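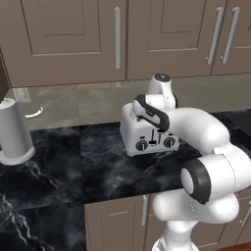
Open Day Planning and Review, Ernora kitchen demo
Minutes, Monday meeting, 16 July 2018
Fandside building, upstairs room

Chair: Kianoush Shahbazi
Also there: demo team, front desk, two from Vorklow (left before item 6), Esfahani by phone, bad line, missed most of item 3
Notes: front desk, typed up same night, sorry for spelling

1. Last minutes
Read, ok. One fix: March visit was the Vorklow group, not the school group. Changed.

2. How the open day went
Good turnout. 184 through the door by the clicker, we planned for 200. Clicker was not manned over lunch so real number is higher, no way to tell how much. Kianoush wants the clicker figure in the report as is.
Queue at the kitchen screen all morning. Hardly anyone at the poster wall. Move posters next to the queue next time so people have something to read.
Parking fine. Signs from the road not fine, two families went to the loading dock.

3. Kitchen demo
Toaster task ran in the simulator on the big screen, arm working at the counter, visitors watching from the benches. Morning sets ran to time. Afternoon set started late, laptop wanted an update. Updates to be turned off the night before.
Most asked question by far: is that a real kitchen. Presenters gave different answers in the first hour (one said "a copy of our lab kitchen", which it isnt). Agreed wording: it is a simulated kitchen, the arm is simulated too, we use it to try out tasks before anything goes on hardware. All presenters to use that.
Second most asked: will it make the toast. Presenters to say what the task covers that day, no promises about breakfast.
Comments from visitors, as written on the cards:
 - "why does it go over the top of the toaster and not from the front"
 - "nice counter"
 - "my dad says the levers will be hard for it"
 - "too long between runs"
The first one is a fair question. Demo team explained at the meeting: coming in from above keeps the wrist near the slots, and a front approach for the levers and knobs is a seperate task. Discussion, went on a while. Some want both shown side by side. Demo team says front approach isn't ready to show to the public. Left there for now.
Kettle: Vorklow asked if the kettle on the counter could be part of the next demo. Pouring is out, demo team firm on that. Picking it up and setting it down maybe. To be looked at.
Also from Vorklow, dark marble counter looks great up close but from the back row the black bands on the arm and the dark counter run together. Could we try a lighter counter. Easy change acc. to demo team. Will do a test and put it on the big screen with people sitting in the back row, not just on a desk monitor.
Esfahani asked about slowing the arm down for the public. Yes, slower for first run of each set, normal speed after. (Line dropped here, he called back in item 4.)

4. Hands-on station
Kids liked it. Adults hung back until the kids left. Want a grown ups slot late afternoon, try it once and see.
Controller for the left seat sticks. Was reported in March also. Replace, don't repair again.
Stool too high for the small ones. Bring the low bench from the lobby.
Station needs one person there the whole time. It had one person half the time and a note the other half.

5. Money
Spent 2780 in total, all in, including screen rental. Screen rental alone was 915. Kianoush asked if we should buy. Front desk to get two prices before next meeting. No decision.
Coffee ran out by 11. Order more. Biscuits left over, in the cupboard, please eat.
Donations box: not counted yet, key is missing.

6. Vorklow return visit
They want to bring a second group in the fall, smaller. Would like a longer talk and fewer stations. Agreed in principle, date to follow. Talk to cover: how a task is set up in the simulator, what a failed run looks like, how we decide something is ready. Demo team would like to show failed runs. Chair for it, Esfahani against, says visitors remember only the failures. Short vote, 5 for, 1 against, carried. Failed runs to be shown with someone talking over them, never left looping on the screen alone.

7. Safety and building
No incidents. One trip on the cable by the side door, no injury, logged. Cable cover now ordered.
Fire door was propped open with a chair for air. Can't do that. Fan to be borrowed from Fandside downstairs.
Sign-in sheet ran out of pages, print double.

8. AOB
T-shirts: the large ones are gone, plenty of small. No reorder till colors are agreed.
Someone left a blue umbrella and a kids lunch box. Front desk has both.
Name for the demo. "Ernora Kitchen" on the leaflet, "Toaster Demo" on the door sign, confused people. Use Ernora Kitchen everywhere.

Actions
Kianoush - report to Fandside, clicker figure in, reply to Vorklow re fall
Demo team - lighter counter test; kettle pick up, yes or no by next meeting; pick three failed runs; laptop updates off
Front desk - screen prices, new controller, road signs, find donation box key
Esfahani - draft of the longer talk, send round
All - agreed wording, learn it please

Next meeting same room, same time, date by email.
Closed 8:40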